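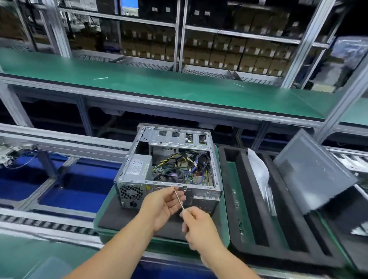
Leena Turunen wrote in to say that my battery numbers for the Osent were too kind, and that hers drops from 40 percent to 15 in a single bus ride when the temperature goes below freezing. She also asked why I had tested only at room temperature. Fair point, so I spent Saturday redoing part of it.

For those who missed the first post: the Osent is a rugged phone sold mostly to warehouses and road crews, and you can now get it without a contract. Mine is the version with the removable battery. The label says 3,233 mAh. The sealed version is listed at 2,717 mAh and weighs less, and I have not tested it.

Setup was the same as before. Screen at half brightness, Wi-Fi off, mobile data on, one email account syncing every 15 minutes, location on. I logged the battery level once a minute with a small script and let the phone run down until it shut itself off.

At 21 degrees Celsius it ran for 945 minutes. The first run, in May, was within a few minutes of that, so I trust the method.

The cold run was done in the garage at minus 6. The phone sat there for an hour before I started the log. The curve follows the warm one down to 60 percent, then gets steeper. At 38 percent it fell to 29 between two readings. It shut off with 11 percent still showing. After half an hour indoors it started again at 14 percent and kept going, which suggests the charge was there and the voltage was too low for the phone to use it.

So Leena is right about the drop. I don't see it as a fault in her unit. The meter seems to estimate charge from voltage and does not correct much for temperature. An update could improve the reading, though it would not add any run time in the cold.

I also measured the spare battery, which came in the box. It gave 3,193 mAh on the bench discharger at a low load. That is close enough to the label that I won't complain.

Other notes from two months of use:

The rubber cover over the charging port is already loose at the hinge. It still closes flat.

The side button can be set to open any app, but a long press always starts the flashlight. There is no setting for this in the current software.

Glove mode works with thin work gloves and fails with lined ones. Turning it on makes the screen react to water drops, so I leave it off when it rains.

Call volume is high. The speaker gets harsh on the top two steps.

Onni Nurmi asked for the log files. They are plain text, one line per minute, and I will put them up once I have cleaned out the duplicate lines from the cold run. The script writes twice if the clock changes while it is running - I need to fix that before testing the next phone.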